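Lullska: a table of yeast vacuole transport measurements

README for the data files, version 3

What is in this package

Lullska is a set of measurements from baker's yeast (Saccharomyces cerevisiae) grown with and without nitrogen. Each row describes one culture sample at one time point. The main quantity is the share of a tagged cytosolic protein that has been cut inside the vacuole, read from band intensities on a blot. A higher share means more of the protein has reached the vacuole and been processed there.

The tables were put together by Naveen Dubey from the Caron group's lab notebooks and the original blot scans. Earlier versions were passed around inside the group as spreadsheets. Version 3 is the first one with fixed column names and a written account of how each number was made.

The package does not include microscopy. A separate set, Pullamia, holds the fluorescence images from some of the same strains. The two sets share strain codes but not sample codes, so rows cannot be matched one to one.

Files

samples.csv
One row per sample, 2,708 rows. This is the file most people want.

strains.csv
One row per strain, 28 rows. Gives the parent strain, the gene or genes removed, the marker used, and a free text note.

blots.csv
One row per blot. Lists exposure time, antibody lot, and which lanes were used for standards.

excluded.csv
Samples that were run but left out of samples.csv, with a reason code. The layout matches samples.csv so the two can be joined end to end.

changes.txt
Differences between versions.

All tables are comma separated, UTF-8, with a header row. Missing values are empty cells. There are no zeros standing in for missing values in version 3. There were in version 1, and anyone who still has that file should delete it.

Columns in samples.csv

sample_id
Text. Unique within the file.

strain_code
Text. Matches strains.csv.

medium
Either "rich" or "minusN". The second is synthetic medium lacking amino acids and ammonium sulfate.

hours
Number. Time since the shift to the medium named above. Zero means the sample was taken right before the shift.

od_start
Number. Optical density at 600 nm at the time of the shift.

band_full
Number. Background-subtracted intensity of the full-length tagged protein.

band_cut
Number. Background-subtracted intensity of the free tag.

share_cut
Number between 0 and 1. Equals band_cut divided by the sum of band_cut and band_full. It is stored for convenience and can be recomputed.

blot_id
Text. Matches blots.csv.

lane
Integer, counted from the left of the blot as scanned.

saturated
0 or 1. Set to 1 when any pixel in either band reached the top of the detector range.

reader
Initials of the person who drew the band boxes.

How the samples were made

Cells were grown in rich medium at 30 °C with shaking to mid-log phase, collected by centrifugation, washed twice in sterile water, and put into the test medium. At each time point a fixed volume was taken, the cells were pelleted, and the pellets were frozen. Protein was extracted with sodium hydroxide and trichloroacetic acid. Extracts were run on precast gels, transferred to membrane, and probed for the tag.

The wash matters for the zero hour samples. Some early cultures were washed once, and small amounts of rich medium carried over. Those are marked "one wash" in the notes column of excluded.csv and do not appear in the main table.

Every blot carries a wild type starved sample and a sample from a strain missing the main vacuolar protease. The protease strain should show almost no free tag. Where its share_cut was above the cutoff given in blots.csv, the whole blot was dropped.

How the bands were read

Boxes were drawn by hand on the raw scans, not on contrast-adjusted copies. The box size was held fixed within a blot. Background was taken from a box of the same size directly under each band in the same lane. The scans were 16 bit.

A second person read 80 of the samples without seeing the first set of numbers. Both readings are given in blots.csv as a summary per blot. Agreement was good for strong bands and poor for band_cut values under 1,000. We suggest treating those low values as "present but not measured" and leaving them out of any ratio.

Known problems

Antibody lot. The lot changed partway through the work. Full-length bands are stronger with the second lot and the free tag is not, so share_cut is a little lower on the later blots for the same strain. Compare strains within one blot where possible. If you pool blots, include blot_id as a factor.

Slow strains. Several deletion strains grow slowly and were started at a lower density. The od_start column shows this. We made no correction for it.

Uneven time points. Not every strain has every hour. The wild type has the most complete series. The double deletions mostly have zero and four hours only.

One strain code was reused. Code L14 referred to two different isolates in the notebooks. In version 3 they are L14a and L14b. Version 2 mixes them, and results for L14 from that version should be recalculated.

Saturation. Rows with saturated set to 1 are kept because the direction of the change is often still clear. The ratio itself is not reliable in those rows.

What the numbers do not show

The cutting assay reports arrival in the vacuole and processing there, added together. A low share_cut can come from fewer carriers being formed, from carriers failing to fuse, or from weak protease activity. The table cannot separate these. The strain notes mention other evidence where the group had it.

The tagged protein is made from a strong promoter at a level above that of a normal cytosolic protein. Rates from this table should not be read as rates for the cell's own proteins.

Suggested use

For a first look, take rows with saturated equal to 0 and medium equal to minusN, group by strain_code and hours, and plot the median of share_cut. The wild type should rise steadily from zero hours. Strains lacking core autophagy genes should stay near the baseline. If your plot does not show this, check that empty cells were read as missing and that L14a and L14b were not merged.

Spreadsheet programs may turn some sample codes into dates. Import sample_id and strain_code as text.

Terms

The tables may be used and shared with credit to the Caron group and the name and version of the set. Strains can be requested through Lakovberg, the collection that stores them. Use the strain code as written in strains.csv, including the letter at the end where there is one. Requests are handled by the collection, and the group cannot speed them up.

Corrections

Send corrections to Naveen Dubey with the sample_id and the version number. A short note on how the error was found is useful. Raw scans for a particular blot can be sent on request. They are too large to include here. The next version is planned for October and will add the remaining time points for the double deletions. 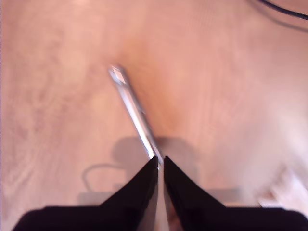
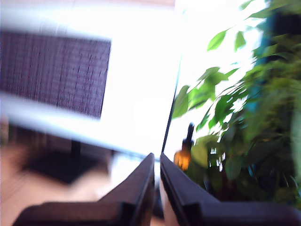 Can share_cut be compared between rich and minusN samples of the same strain?

It can when both samples are on the same blot and neither is marked as saturated. Check band_cut first, as many samples from rich medium fall under the low cutoff given in the section on reading bands. For those, report that the free tag was too weak to measure and leave the ratio out. If the two samples are on different blots, compare each with the wild type starved sample on its own blot before comparing them with each other.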